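Snack Table FAQ
Turangate Shared Workroom

Welcome, and thank you for reading this before your first visit! Most of these questions come to us by email, and a good many come to us from people standing in the doorway with a bag of chips in one hand, wondering where it may go. We've tried to answer them all in one place.

Can I eat at the worktables?

Yes, you can. We went back and forth on this for most of a winter, and in the end we decided that people who are busy with something are going to want a nibble and a drink next to them, whatever the sign on the wall says. What we ask is that you keep food to the front corner of the table, nearest to where you sit, and leave the middle and back for your work. Dry snacks are welcome. Soup, noodles in broth and anything with a sauce should be eaten in the kitchen, please.

What about drinks?

A cup is fine as long as it has a flat bottom and you put it down in that same front corner. We like the heavier cups from the kitchen shelf because they're harder to knock with an elbow, but you may bring your own. If you do spill, turn off the power strip under the table first and then come and find one of us. There are cloths in the drawer marked Kelemen (it's named after the cabinet it came out of, and the label has stuck around longer than the cabinet did).

Do I have to use a tub for snacks?

We'd love it if you did. An open bag tips over the moment you reach into it, and crumbs travel a surprisingly long way, especially in among cables. Pour what you want into a small plastic tub and fold the bag closed. Old takeout and candy tubs do the job beautifully, so please don't throw yours out — rinse it and add it to the stack by the sink. 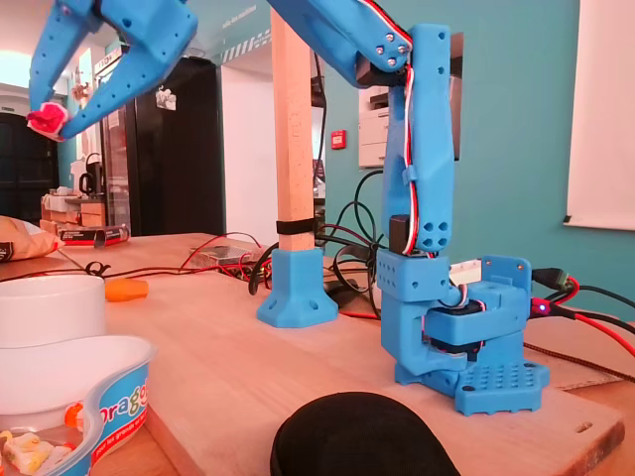

The tubs belong to everyone, and so does the washing up. Nusrat Sethi set up the drying rack in May and would be very glad to see it used. If a lid has gone missing, don't worry about it, as we stopped trying to match them long ago.

Where do paper bags go?

Keep yours at the side of the table while you're eating, and fold it flat when you've finished. Clean ones go in the crate by the door. Wellington Nogueira takes them home for his compost, and he asks that you pull out any receipts first. Greasy ones go in the regular trash.

Can I leave my things out overnight?

Your project, yes, if you've booked the table for the next morning as well. Your snacks, no. We had ants once, and getting rid of them took 3 weeks and a great deal of patience, so anything edible needs to be off the tables by closing time. You're welcome to put it in the kitchen cupboard with your name on it.

Is there anything to buy on site?

There's a basket in the kitchen with crackers, nuts and tea bags. Everything in it costs 50 cents, and the money goes in the jar. Marjan Ahmadpour does the shopping, so if there's something you'd enjoy, write it on the pad on the fridge and she'll see what she can find.

Who do I ask if my question isn't here?

Dezső Halász is usually at the front desk in the afternoon, and he's happy to talk it over. In the morning, try the kitchen.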